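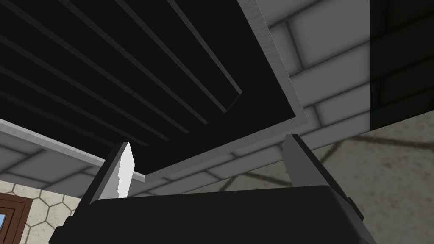 I sell a chores-in-simulation package called Zuven, and the question I get more than any other is whether the thing can do housework yet. So let me try to answer it on the product page, where I can't be interrupted! The short version is some of it, slowly, and better in the simulator than in your kitchen. The longer version depends a lot on what you mean by housework. Getting two fingers near something from underneath, with a big black ribbed panel hanging over the gripper and a pale rim running down one side of it, is the kind of job a person does by feel while thinking about dinner. For a machine it's a whole afternoon of work, and it's the sort of view I look at more than I look at my own family.

What Zuven is

Zuven is a set of rendered rooms and chore tasks for people who are training or testing two-armed robots. You bring a robot model and a controller, we bring the rooms, the furniture, the doors and the scoring. It runs on your own machines. There's no subscription to a cloud anything, and you can unplug the network cable once it's installed (Jamila Howlader, who wrote the installer, would like you to know that she tests this by unplugging the network cable).

The current release, out in August, has 30 rooms and 79 chores. Each chore comes with a start state, a finish state and a time limit you can change. I added the last bit after a customer's robot spent eleven minutes on a cushion and I felt sorry for it.

So can they do chores or not?

OK. I've been watching these things for six years and I'll tell you what I'd tell a friend.

Picking up a thing that's sitting out in the open: yes, mostly. Carrying it across a room and putting it down on a surface: yes, with a good controller, and you'll still see the odd one let go too early. Wiping a flat table: fine. Folding anything: I've seen nice demos and I've seen the takes that came before the nice demos. Anything low down, high up or behind something else: this is where the scores fall off a cliff, and it's the part of the package I'm proudest of, because it's miserable to build and everybody needs it.

Doors are their own world. My colleague Nuwan Gamage has been doing doors for us since the first release and he has opinions on handles that I can't print here. A robot has to get itself to the door, stop at a sensible distance, and keep both arms from clipping the frame while it reaches. People who've only worked with a robot bolted to a bench are always surprised by how much of the trouble is in the stopping.
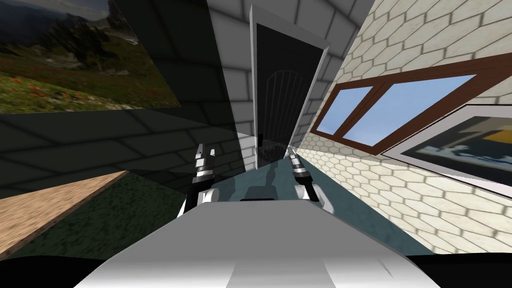 Shona Lowther, who runs our test bench, likes to start new controllers off with nothing more than that. Drive up, stop, reach, back off. If it can't do that ten times in a row she won't let it near the kitchen tasks, and I've stopped arguing with her. She's saved me a lot of support calls.

The shop floor is a bit further along than the house, in my opinion. A shop floor stays put. The bins are where the bins were yesterday, and the light doesn't change when somebody opens the curtains. Tia Kettle, one of our earliest customers, moved her test work from a packing line to home tasks and told me it felt like going back to school. She's still at it, so it can't have been that bad.

About the look of the rooms

I get asked if the walls and floors are meant to look like that. Yes! We like strong surface patterns. You'll find gray brick meeting hexagon tile in the same room, a brown window frame in the tile, a mountain landscape on the wall. I wouldn't live in it, but a controller that's only ever seen plain white walls gets a nasty shock in a real home, and I'd sooner it got the shock from us. If you hate our taste you can swap any wall or floor finish in the room editor, and save the result as your own room.

You get wide views and close gripper views. The wide ones bend straight lines quite hard, brick and tile included, and there's a setting to turn that down if your software can't cope.

What's in the box

Zuven room set, 30 rooms, all editable
79 chore tasks with scoring
Room editor
Onevar connector, for bringing in your own robot model
Stanar log viewer, for playing back a run and finding out where it went wrong
Printed quick start guide (Renato Navarro insisted on paper, and he was right)

What it won't do

It won't train your controller for you. It doesn't do liquids, so no dishes in a full sink, and no mopping. Cloth is in there but I'd call it passable, and if laundry is your main interest please write to me before you buy. A good score in Zuven also doesn't mean your robot is ready to be left alone in somebody's apartment. I'd love to sell you that and I don't have it.

Price and ordering

A single-seat license is $1,078, paid once, with updates for the life of the current version. Labs and classrooms get a better price on six seats or more. Orders go through our distributor, Weerasinghe, who'll send the license key by email and the paper guide by regular mail. If you'd like to try before you pay, ask them for the two-room trial. It has one door in it, and Nuwan says good luck.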